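Plisinden Demonstration Collection: Frequently Asked Questions

Last updated in February. Questions that aren't covered can go to Natália Bragança, who runs the operator desk.

General

What is the Plisinden collection?
It is a set of recorded demonstrations of simple pick and place jobs. A person drives a simulated robot arm through a job from start to finish, and the recording is saved. The recordings are used to train a policy, meaning a program that takes in camera views and joint positions and puts out the next movement. The work is run from the Cistutberg office.

Why simulation?
We can reset a scene in a moment and nothing breaks. The starting layout is saved with each recording, so a bad one can be traced and repeated. We do lose some things. Contact between the gripper and small objects is not as good as on a real arm, and you will sometimes see an object slide in a way it would not on a real table. Flag those recordings.

Do I need a background in robotics?
No. You need a steady hand, a wired controller and enough patience to do the same job many times. New operators do 25 practice recordings, and these are never used for training. Beatriz Esteves looks at them and tells you whether you can go on to the live queue.

How many tasks are there?
There are 113 tasks in the current list. Most are short: move one object from one container to another, stand something up, push something to a marked spot. The longer ones, with several objects, are only open to operators who have finished the short ones.

Recording

How do I start a session?
Open Bidanow, sign in, and pick a task from your queue. The instruction is at the top of the window. Read all of it before you press Start. A lot of rejected recordings come from operators who read the first half and guessed the rest.

What counts as one recording?
One attempt at one instruction. It begins when you press Start and ends when you press Done or Drop. Do not do two attempts in one recording, even if the second one goes well.

I missed the object on the first try. Should I drop the recording?
Keep going if you can recover within 2 more tries. Recoveries are useful to us, and a set with no mistakes in it trains a policy that has no idea what to do after one. If the object has left the work area or is stuck under something, press Drop.

How fast should I move?
At a pace you can hold for the whole session. Don't stop in midair to think. Long pauses teach the policy to pause, and they are the most common thing we have to trim. If you need to plan, do it before you press Start.

Can I push an object before I pick it up?
Yes, if the instruction does not say otherwise. Small objects lying close to a container wall often have to be nudged out or gripped at an angle. Use whichever you would use again in the same spot.

Which camera view should I watch?
Both. The overhead view is best for getting into position. The wrist view is best for the last stretch, when the fingers are on either side of the object. The fingers are always at the bottom edge of the wrist view, and they can hide part of what you are reaching for, so go back to the overhead view if you lose track of it.

The layout changed between two recordings of the same task. Is that an error?
No. Container positions, object positions and colors are shuffled on purpose. If they stayed put, the policy could learn one path through the air and ignore the cameras.

Checking and labels

Who checks the recordings?
Every recording gets a first pass from Priya Wojcik or Américo Salgado. They mark it Keep, Trim or Reject. If they disagree with your own label, theirs stands, but you can ask for a second look through the Cardoso form.

What does the reviewer look at?
Whether the object named in the instruction is the one being handled, whether the grip is sensible, and whether the end state matches the instruction. Reviewers step through the wrist view when the overhead view is not clear enough.

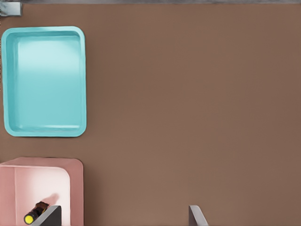
Wrist view, dark bottle with yellow cap in the pink bin, gripper fingers wide apart. Turquoise tray empty.

Can I change my label after I submit?
Yes, until the reviewer opens the recording. After that, leave a note on it.

Why was my recording rejected when the object ended up in the right place?
Usually one of these:
The gripper was still closed on the object when you pressed Done.
The object was thrown or dropped from too high up.
Another container was knocked out of position along the way.
The recording had a pause longer than 5 seconds.

The reason is listed next to the recording in your history.

Access and problems

Bidanow froze in the middle of a recording. What now?
Close the window and sign in again. The partial recording is marked Drop and does not count against you. If it happens again on the same task, send the task number to Telma Mansilla.

Can I use the recordings for my own project?
Ask first. Requests go to Telma with a short note on what you want to train and how many tasks you need. Practice recordings are not shared.

When is the operator desk open?
From 8:30 a.m. to 4 p.m. Messages sent later are answered the next working day.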